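Zwischen Deckel und Behälter

Wie ein zweihändiges Robotersystem lernt, mit beweglichen Verschlüssen umzugehen

Das Einlegen eines Gegenstands in einen Behälter gilt in der Robotik als weitgehend beherrscht, solange der Behälter offen steht. Ein Deckel verändert die Aufgabe. Er verdeckt die Öffnung, weicht unter Kontakt aus und bewegt sich auf einer Bahn, die das System vorab nicht kennt. Die Arbeitsgruppe um Ekkachai Sukprasert am Labor Noiphan untersucht deshalb, ob sich die Deckelphase als eigener Abschnitt der Handlung lernen lässt.

Das Verfahren trägt den Namen Elerley. Grundlage sind 1272 ferngesteuerte Vorführungen, bei denen Bildfolge, Gelenkwinkel und Motorströme beider Hände gemeinsam aufgezeichnet wurden. Ein nachgeschaltetes Modul, Esito, zerlegt jede Aufzeichnung in 4 Phasen: Annäherung, Deckelkontakt, Übergabe in die Öffnung, Rückzug. Die Grenzen werden aus dem Verlauf der Motorströme geschätzt und nicht von Hand gesetzt.
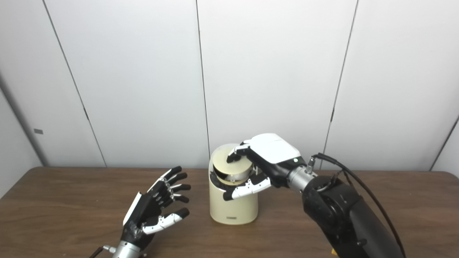 Versuchsplatz mit zwei Roboterhänden und cremefarbenem Behälter.

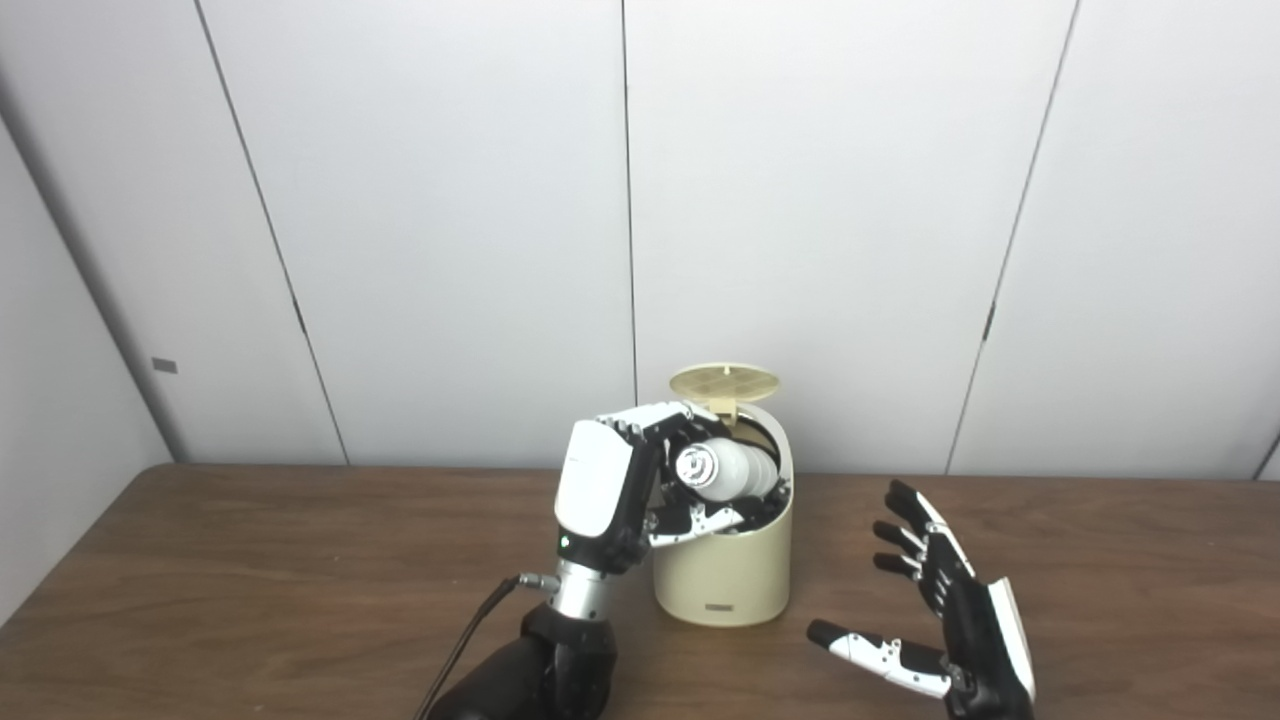
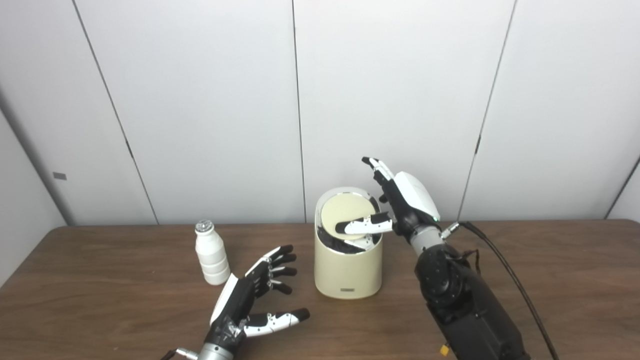 Für den Regler ist die Deckelphase der schwierigste Teil. Ein starrer Positionsbefehl führt bei geringer Abweichung dazu, dass der Finger abrutscht oder den Behälter verschiebt. Elerley gibt in dieser Phase daher keine Zielposition vor, sondern einen Korridor zulässiger Fingerstellungen, dessen Breite von der Unsicherheit der Schätzung abhängt. Die zweite Hand wird im selben Modell mitgeführt, auch wenn sie gerade nichts greift. Ihre Haltung bestimmt, welche Hand die nächste Phase übernehmen kann.

Verglichen wurde mit einem Modell gleicher Größe ohne Phasentrennung. Beide absolvierten je 40 Durchläufe mit veränderter Startposition des Behälters. Das Vergleichsmodell brach 8 Durchläufe in der Deckelphase ab, Elerley 4. Bei dieser Stichprobe ist der Unterschied statistisch nicht belastbar, was Sukprasert einräumt. Aussagekräftiger sei die Verteilung der Kontaktkräfte, die mit Phasentrennung enger ausfalle.

Offen bleibt die Übertragung auf andere Verschlüsse. Schraubdeckel sind im Datensatz nicht enthalten, und die Schätzung der Phasengrenzen setzt einen deutlichen Anstieg des Motorstroms voraus. Bei sehr leichtgängigen Deckeln fehlt dieser Anstieg. Die Gruppe prüft derzeit mit dem Sensorikhersteller Vultska, ob Drucksensoren in den Fingerkuppen das Signal ersetzen können.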